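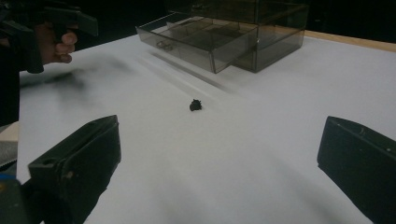
The drawer years

Small things, and where they go. By Morven Matheson

Everyone has the drawer. Mine was in the kitchen, second one down, and by last August it would only open if you slid a ruler in first and pressed flat whatever had risen up overnight. Fuses, picture hooks, a bicycle valve, three keys to a flat I left in my twenties. One day the ruler snapped. So I bought a set of see-through plastic drawers, smoky grey, the kind with dividers inside, and thought that would be a Saturday job.

Reader, it was not a morning's work.

The trouble is the first thing you pick up. A screw is easy. Screws go with screws. But then some little dark knobbly object sits there on a clean white table with a drawer pulled out waiting for it, and you have to decide what it is. Toy? Bit of something broken? Does it live with the toys or with the mending? I have lost whole evenings to less.

"You're asking the wrong question," says Tímea Kun. She sorts houses for a living, mostly after a move, sometimes after a death, and talks while walking. "Don't ask what it is. Ask where you'd go looking for it." Her own unit is at home on the landing, 20 little drawers, not one label. No labels? "If I need a label I've put it in the wrong place."

Saeed Fallahi would disagree. Saeed mends clocks and radios above the old Pridard shop, and everything he owns that is smaller than a thumb has a written home. His count, last time he did one, was 1,040 parts. He showed me the book. Pencil, very neat, some of it crossed out twice. I asked about odd ones, things that fit no page, and he opened a drawer near the floor. Full. "Those are waiting," he said, and shut it again.

On the matter of see-through or solid, people get quite heated. Clear plastic shows you what you've got. It also shows everyone else. Akash Pandey, who has two boys and a hallway the width of a door, went for solid fronts and went back within the month – the boys simply tipped out each drawer until they found the right one. Tinted is the compromise. You can see there's something in there, and the mess is kinder on the eye.

Check the dividers before you buy. Fixed ones don't rattle but they decide for you how big your things are allowed to be. The loose sort slide out, which is useful, and then go missing, which isnt. Handles too. A shallow moulded loop is fine for fingers, less so for gloves or cold hands in a shed. And pull a drawer right out in the shop, if they'll let you, to find out if it has a stop. I found out at home. 17 drawing pins, bare feet.

What of mine? Finished, more or less. The keys went. The valve stayed, no idea why. There is one drawer at the top for small creatures – plastic, rubber, one pewter, a thing with spikes my niece swears is a hedgehog – and it is the only one visitors ever open. They pull it out, have a rummage, stand one or two on the table and leave them their.

I put them back after. Same drawer, left-hand side, behind the divder.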